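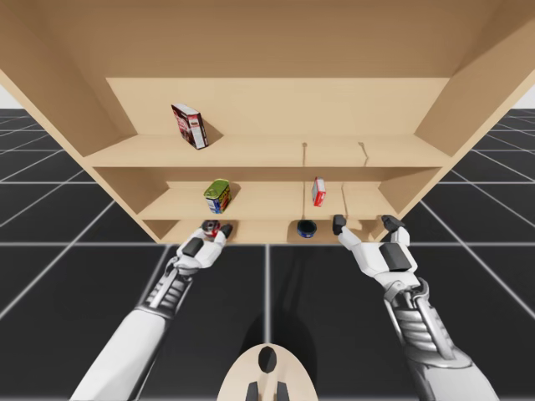 Adjunto: estantería de tres niveles, vista desde abajo, con una caja roja y blanca en el superior (render)

Asunto: Re: [nitix-usuarios] Ruido en las sombras suaves al pasar a la rama nueva

El lunes se escribió en la lista:

> Tras actualizar Nitix, las sombras sobre superficies claras salen
> con grano. Con la versión anterior y la misma escena no ocurría.
> He subido las muestras de 500 a 2,000 y el tiempo se dispara sin
> que el grano desaparezca del todo. ¿Es un fallo del muestreador
> o hay que tocar algo en la configuración?

No es un fallo del muestreador. En la rama nueva cambió el valor por defecto de dos parámetros y el archivo de escena antiguo no los declara, así que hereda los nuevos.

El primero es el reparto de muestras entre luces. Antes era uniforme; ahora es proporcional a la potencia. En una escena con un emisor grande y débil y otro pequeño e intenso, el grande recibe muy pocas muestras y su penumbra queda ruidosa. Subir el total ayuda poco, porque el error baja con la raíz cuadrada: para reducirlo a la mitad hacen falta 4 veces más muestras. Conviene volver al reparto uniforme con

reparto_luces = uniforme

y dejar el total donde estaba.

El segundo es el recorte de valores extremos, que pasó de 30 a desactivado. Sin recorte el resultado es insesgado, pero aparecen puntos brillantes aislados en las esquinas interiores, donde se acumulan los rebotes. Para imágenes de catálogo yo lo dejo en 30. Para medir iluminancias hay que mantenerlo desactivado, o las cifras salen bajas.

Sobre el filtro de Callach: funciona bien en maderas claras y lisas, peor en texto impreso pequeño. Si se usa, hay que exportar también los canales de albedo y normales. Con solo el color final, emborrona los bordes de contacto.

Queda pendiente el aviso de Palamarchuk al importar materiales de Nelness («rugosidad fuera de rango»). Es otro asunto: el importador eleva la rugosidad al cuadrado 2 veces. Hay un parche en la cola de revisión y debería entrar en junio. Mientras tanto, se corrige a mano en el archivo de materiales, no en la escena.

Si el grano sigue después de cambiar el reparto, enviad a la lista la sección [luces] completa y el registro de arranque, en texto plano.

--
Mantenimiento de nitix-usuarios
Para darse de baja, enviad un mensaje vacío con el asunto «baja»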